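A greengrocer's in the back room

I have spent most of May putting together a pretend greengrocer's, and as a few people have asked what went into it, I am writing it all down in one go. It started with a wooden display stand from Vilus, the sort where the crates tilt forward so you can see what is in them. I had wanted one for a long time. It came flat in two boxes and took an evening to put together, mostly through my own fault, as I fitted one of the side panels back to front.

The stand was the easy part. Filling it took much longer. Play food is usually sold in sets of a dozen mixed pieces, and a shop with one carrot and one potato doesn't look like a shop. I wanted heaps. In the end I ordered most of the vegetables from Ludix, who sell them by the bag, and got the fruit from a clearance box at Sobczak. The fruit is on the small side next to the vegetables, so I didn't give it a crate. It lives in a round blue plastic basket, which does well enough and can be carried about.
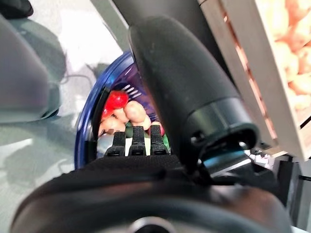
I did think about buying a proper wicker basket to match the wood, but plastic can be rinsed out in the sink and wicker can't. Everything gets sticky sooner or later.

The pumpkins went in first. There are four, two orange and two green with cream stripes, and they have the top left crate to themselves. They were the dearest thing on the list and I would buy them again. The carrots are next door. I tried lining them up neatly and it looked wrong, so I tipped them in and left them as they fell. There is some broccoli in with them too, mainly to break up all that red.

Potatoes are along the bottom. They are small, tan and not very exciting, but a crate full of them makes the whole thing look stocked. Then there was the matter of the cabbages, which are the long napa kind and bigger than I had expected from the listing.
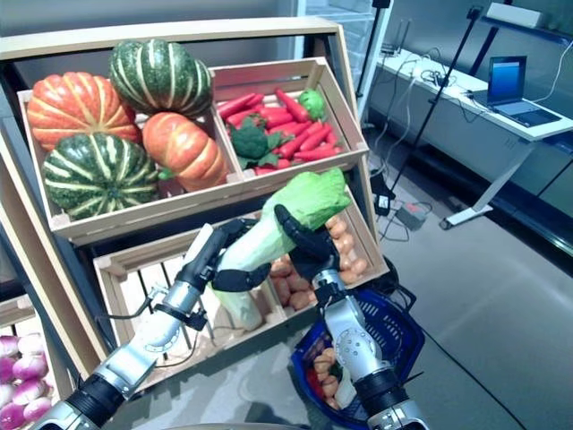

They are too long to go in with anything else, and if you stand them up they fall over and take a few carrots with them. I moved them from crate to crate for a while before giving in and letting them have one of the lower ones, lying lengthwise. It leaves a good bit of bare wood showing. I may get another cabbage or two, though the postage from Ludix is a bit steep for a small order - I will wait until I need something else as well.

The turnips have gone on the shelf below that. They are white with purple tops and packed in fairly tight.
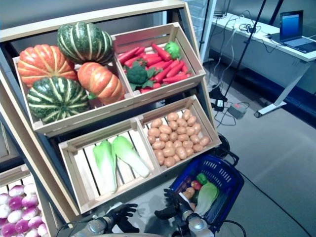

I measured the stand for anyone who is thinking of getting the same one. Mine came out at 964 mm across, although the Vilus leaflet says 900, so do check your wall before ordering. Tidying it all away takes around 30 minutes if the crates have been mixed up, and hardly any time if they haven't.

Still to do: price labels, paper bags and a till. I have seen a till I like from Putmont but it only comes in pink.

Contact | Copyright, all rights reserved | Back to top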